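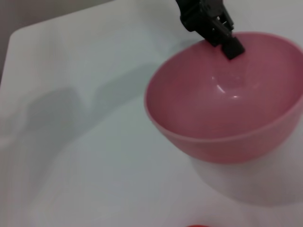

Bol rose en plastique : on garde ou pas ?

undine75
Je trie la cuisine avant le déménagement de juillet. J'ai un bol profond en plastique rose, intérieur brillant. Il prend de la place, il ne s'empile avec rien. Vous gardez ce genre de truc ?

Fakport
Garde. Pour la salade ou la pâte à crêpes c'est très bien.

mirabelle_15
Pas d'accord. Le plastique se raye et garde l'odeur d'oignon. J'en ai jeté 3, je suis passée à l'inox.

Fakport
Jeter un bol qui sert encore, bof. Donne-le au moins.

undine75
Il n'a pas d'odeur. Je le mets dans le carton vaisselle avec les torchons dedans.

mirabelle_15
Comme tu veux. Évite juste le micro-ondes.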